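Häufige Fragen: Goldfolie, Geschenkverpackung und was danach damit passiert
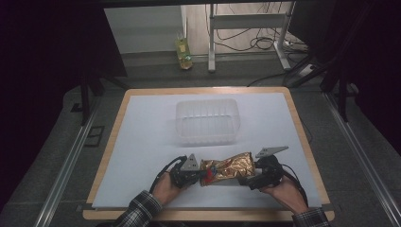 Zerknitterte Goldfolie auf weißer Unterlage, dahinter ein durchscheinender Behälter mit gerippten Seiten.

Ist Goldfolie überhaupt Metall?
Kommt darauf an, und aus dem Glanz lässt sich das schlecht ablesen. Manches ist Aluminium mit gefärbtem Lack, vieles ist Kunststoff mit einer hauchdünnen Metallschicht. Die Bezeichnung »Goldfolie« auf dem Etikett sagt dazu gar nichts.

Hilft der Knülltest?
Ein bisschen. Bleibt die Folie zusammengeknüllt liegen, spricht das für Aluminium. Springt sie wieder auf, ist es vermutlich Kunststoff. Bei Verbundmaterial mit Papierrücken versagt der Test, das bleibt nämlich auch zerknüllt. Wer ihn als sichere Methode verkauft, hat ihn wohl selten gemacht.

Kann man zerknitterte Folie wieder glätten?
Mit dem Löffelrücken auf einer festen Unterlage, ja, so halbwegs. Die Knicke bleiben sichtbar. Den Tipp mit dem Bügeleisen geben wir nicht weiter, wir haben uns damit einen Bezug ruiniert.

Lohnt sich das Aufheben?
Wir bezweifeln es. In unserer Sammelkiste in Pilham lagen im März 355 Stücke, und benutzt wurden davon die wenigsten. Große Bögen ohne Risse: gern. Kleine Reste, an denen noch Klebestreifen hängen: lieber gleich weg damit.

Worin bewahrt man sie auf?
Eine offene Kunststoffbox genügt. Durchsichtig ist praktisch, man sieht, was drin ist. Spezielle »Folienorganizer« haben wir zwei ausprobiert und sehen den Vorteil bis heute nicht.

Warum verpackt ihr längliche Sachen nicht einfach als Bonbon?
Tun wir manchmal. Die gedrehten Enden reißen bei dünner Folie aber gern ein, und spätestens beim Transport geht eine Seite auf. Ein Streifen Seidenpapier darunter hält etwas mehr aus.

Gehört Goldfolie in die Gelbe Tonne?
Als Verpackung in der Regel ja. Geschenkfolie von der Rolle wird örtlich unterschiedlich behandelt, fragen Sie beim zuständigen Entsorger nach. Ins Altpapier gehört sie nicht, auch wenn »Geschenkpapier« draufsteht.

Und »kompostierbare« Goldfolie?
Sotiris Nikolaidis hat ein Stück im Gartenkompost vergraben und später fast unverändert wieder herausgeholt. Ein Laborversuch war das nicht. Gekauft haben wir sie trotzdem nicht mehr.

Darf man Lebensmittel darin einwickeln?
Nur, wenn die Folie ausdrücklich dafür gekennzeichnet ist. Bastelfolie ist es meistens nicht.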